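Wornesbridge Technical Program
Hardware Service 1, Handout 4: Opening and Identifying a Desktop Tower

4.1 Preparation
Shut the system down, unplug the power cord, and hold the power button for a few seconds. Clip the wrist strap to bare metal on the chassis. Lay the tower on its side, open side up, and remove the side panel. Keep the screws in the Tivus tray, sorted by length.

4.2 Order of identification
Start at the processor and work outward. The socket is the reference point for everything else on the board. Record each part on worksheet 779 before touching any connector.

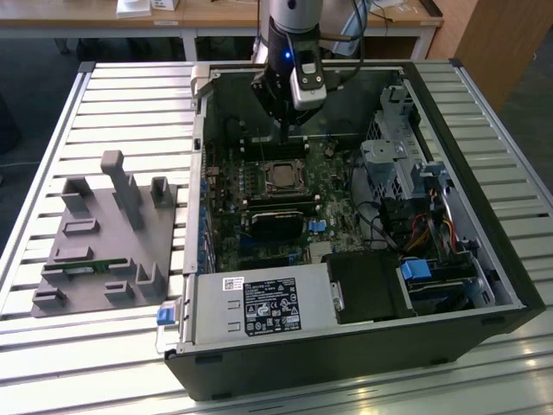
Fig. 4.1. Tower with side panel removed. Processor in its retention frame near the middle of the board; memory slots above, graphics card below, drive cage at right, power supply along the bottom.

In this layout the drive cage and the power supply take up the sides of the case next to the board. Trace the yellow, red, and orange power leads and the black SATA cables separately. Do not pull on a cable to find its other end.

4.3 Labels
Copy the rating from the power supply label onto the worksheet. Do not open the supply housing.

4.4 Assessment
Time allowed is 60 minutes. A score of 70 is required to move on to Handout 5 (memory removal and seating).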